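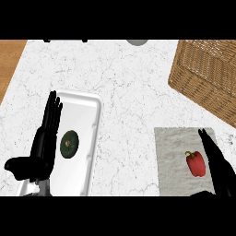
Kitchen task in the simulator: left hand by the tray, right gripper by the pepper.

Pomell Robotics Club – Frequently Asked Questions
Last updated 28 September 2018

What do you do in this club?

We teach two-armed robots to handle things in a kitchen! Nearly all of it happens in simulation, which means our robot lives on a computer and its countertop never needs wiping down. Members write the code that moves the arms, try it out, watch something silly happen to a vegetable, and fix it. At the end of the season we enter the Wiltevon Challenge, where teams from other schools run their code on kitchen tasks they haven't seen before.

Do I need to know how to program?

Nope. If you can open a file and type in it, you can start. We use Python, and new members spend their first 5 sessions on small exercises: move one arm, open the fingers, close the fingers, stop before you hit the counter. That last one takes longer than you'd think. If you already code, tell us and we'll get you onto a task right away.

Do I need my own computer?

No, the lab machines have everything installed. You can put the simulator on a laptop at home if you like, and the setup sheet is pinned to the door of the lab. Older laptops will run it, just slowly, so turn the shadows off first (Settings, then Display).

Why is it a simulation and not a real robot?

Because everybody gets a turn! With one real arm, most of the club would be standing in line. In the simulator we can all run our code at the same time, and when an arm goes flying off in a weird direction we press Reset and laugh about it. You also get brave. People try ideas they would never try on hardware.

What is Cloltis?

Cloltis is our name for the club's code library. It has the grasping routines, the arm motion code and a pile of helper functions that members have added over the years. Last season's team left us 271 test runs to learn from, including a folder called "ouch" that every new member should look through.

Why does the robot have two different hands?

This one comes up at every open house. On the kitchen setup, the left arm has a black hand with several fingers and the right arm has a gripper with narrow, pointed tips. They behave very differently, and that's what makes the task fun. With the hand you have a lot of joints to think about, and with the gripper you mostly worry about where you're coming in from. A bell pepper is a great test for it – the sides are lobed, so a grasp that looks fine from one angle can be terrible from another.

Does the food matter? It's just shapes, right?

It matters a ton! The dark green oval one on the white tray is a completely different problem from the red pepper on the towel. One is a smooth-ish lump with no obvious place to grab, and the other has bumps and a stem. We also change the starting positions between runs so that your code can't just memorize a spot on the marble.

How are teams set up?

Members work in pairs, one pair to a task. One of you usually takes the left arm and the other takes the right, and you swap halfway through the season so you both learn both. You can pick your own partner or ask us to match you up. Every pair keeps a log. Please write in it even when the session went badly, and especially then.

What is the Dovhaniuk Cup?

Our own in-house contest, and a blast. Each pair gets 2 attempts at a mystery task in front of the whole club. Points are given for finishing, for smooth motion and for explaining your code so that a visitor could follow it. Style points for dramatic narration are unofficial, but the judges have been known to smile.

How big is the club?

We have 29 members this year, our most ever. There is still room, so please don't be shy about coming by.

Is there anything going on in the summer?

Yes, a short workshop in August for new members. It covers the simulator, the basics of Python and how to read someone else's code without panicking. You don't have to attend to join in the fall.

Does it cost anything?

Membership is free. If you come along to the Wiltevon Challenge you'll need to bring a lunch and a signed permission form.

Can parents or friends watch?

Sure! Cup day is open to everyone, and so are regular sessions as long as you check with us first. Visitors often end up at a keyboard, so be warned.

I missed the first few sessions. Is it too late?

Not at all. The exercises are self-paced, and someone will sit down with you on your first day to get you going.

Who do I talk to?

Find Tania Sarkar in the computer lab after class, or leave a note in the club mailbox outside the door. Put your name and grade on it, and tell us whether you'd like a partner picked for you.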